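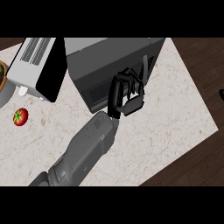 Buzatu Press will publish *The Grustport Line*, a first novel by Cameron Rakena, in September. The book follows Ilse Trekar, a ferry clerk who inherits her late brother's flat and finds he had been writing letters to a woman neither of them had met. Most of the story takes place in the flat's kitchen, with a dark grey microwave on a white marble counter and a dark brown plank floor that creaks at the third chapter and keeps creaking until the last.

**Grustport, Apr 13, 2026** – Rakena wrote the first draft over two winters while working early shifts at the Grustport ferry office. An extract appeared in the quarterly magazine *Iltine*, where it was read by Buzatu's fiction editor, and the press bought the full manuscript the following month.

"I wanted to write about grief in a place where the washing-up still has to be done," said Rakena. "Ilse is not a person who talks about her feelings. She opens the post and pays the bills, and she finds out who her brother was that way."

The novel runs to 300 pages and is told in 30 short chapters. Each begins with one of the brother's letters, printed in full. The letters were written separately from the rest of the book and were put in order only at the editing stage.

*The Grustport Line* will be issued in paperback and as an e-book. The first printing is 2530 copies, including a small number with signed bookplates for shops that order before publication. An audio edition is planned – the reader has not yet been chosen.

Rakena will give readings at 5 bookshops along the coast in the weeks after publication, starting in Grustport. Dates and venues will be sent to the trade in the summer. Shops and libraries wishing to be added to the tour should write to the Buzatu events desk.

Proof copies are available now to reviewers, booksellers and reading groups. Please state whether a printed or digital proof is preferred, and give a full postal address for printed copies.

**About the author**

Cameron Rakena grew up inland and moved to Grustport to work on the ferries. *The Grustport Line* is Rakena's first book. A second novel, also for Buzatu, is under way.

**Press enquiries:** Publicity Department, Buzatu Press, Grustport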